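Where to eat in Watthorpe on a long weekend with a fussy crew?
Asked 2018-09-04 in Food & Going Out

Hi all, my sister and I are driving up to Watthorpe with our folks and I've been put in charge of dinner (mistake!). Mum wants somewhere with tablecloths, Dad wants a burger as big as his head, and I've been hearing about that chef from the telly, Dušan Vukčević, opening a place on the harbour called Jumska. Has anyone been yet? Is it worth the fuss or are you paying for the name? We're happy to spend up to $100 a head for one night, but the rest has to be cheap and cheerful. Bonus points for anywhere with parking – Dad's ute doesn't fit down those laneways.

Cheers, Vesna Atanasov

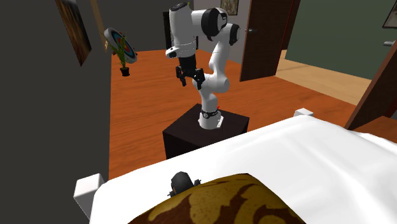
Simulated bedroom, arm on its pedestal

Also, if you know a decent bakery for the drive home, I'm all ears. We'll be heading back through Groltovby.

2 answers

We went to Jumska in August for my partner's birthday and I'd go again tomorrow. The lamb shoulder is the thing to get, it feeds two easily, and the smoked eggplant is gorgeous (I asked for more bread just to mop up the plate!). Desserts were a bit ho-hum. He wasn't in the kitchen the night we were there, so don't go for a selfie. Book ahead and ask for the early sitting, it gets very loud later on and your mum might not love it. No tablecloths, sorry. For parking, use the gravel lot behind the bowls club, 800 metres up the hill – fine going down, less fun after that lamb.

For your dad it's got to be Wolde, the burger joint near the servo. Get the one with beetroot.

overrated. bakery in groltovby is next to the post office, get there before lunch or the pies are gone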